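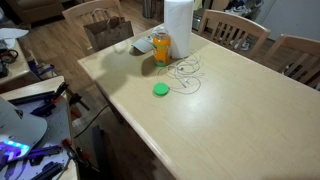

Radwan night desk replied to the first draft of this checklist that the stop fault "was cleared in July and does not need carrying forward". It is carried forward. Clearing a fault code is one thing and finding out why it came up is another, and nothing sent over from Radwan so far deals with the second. The reply has been filed with the sheet so the next inspector can form a view.

Re-inspection checklist, tabletop arm, Silside site
Unit: Porenetti bench arm, controller log entry 274
Reason for inspection: arm carried on moving after the stop button was pressed
Marks used: Pass, Fail, Not shown (meaning I was told it was fine and could not get it demonstrated)

1. Stop button reachable from the operator's side
Pass.
Comment: Reachable, yes. It is also reachable by an elbow, so expect false stops. I would still sooner have those than the other kind.

2. Stop button halts all movement
Fail.
Comment: Pressed 52 times at low speed. On 8 of those the arm finished the move it was on before it stopped. The handover note calls this "completing gracefully". A stop that waits for the end of the move is a pause button, and it should be labelled as one until it is mended.

3. Stop holds after the button is released
Pass.
Comment: Needed a deliberate reset each time. No complaint.

4. Restart after loss of power
Not shown.
Comment: I asked for the plug to be pulled with the arm raised. I was offered the manual. The manual says the joints lock. I have read a good many manuals.

5. Speed limit with a person within reach
Fail.
Comment: The limit is set in software and any user can change it from the front menu without a password. It was set correctly when I looked, which tells me how it was set when I looked.

6. Grip force
Pass, with reservations.
Comment: Within the site limit on hard objects. Soft ones were not tried. Cirnville asked for this in their own review and the answer was that soft objects "behave similarly". They don't.

7. Cable runs
Fail.
Comment: Anything crossing the floor between bench and table is to be covered or rerouted. Loose leads on a tabletop within reach of the arm count as well, earphones included. Site staff thought this fussy.

8. Clamps and fixings
Pass.
Comment: Tried by hand before the runs and again after. Write down who checks them and when – at present there is no record either way.

9. Working area marked out
Fail.
Comment: No line, tape or mat. I was told everybody knows how far it reaches. Ask three people to point and see.

10. Fault log complete
Fail.
Comment: Entries jump from 122 to 274. The explanation given was a software update that renumbered things. Possible. I would like to see the update notes, and I have now asked twice.

Result: not to be run with anyone inside its reach. Items 2 and 5 must be put right and shown working, in person, before that changes. Items 7 and 9 can be done in an afternoon with tape and cable cover.

Copy to Silside, Radwan and Cirnville. Replies in writing, please, with the log attached – the whole log.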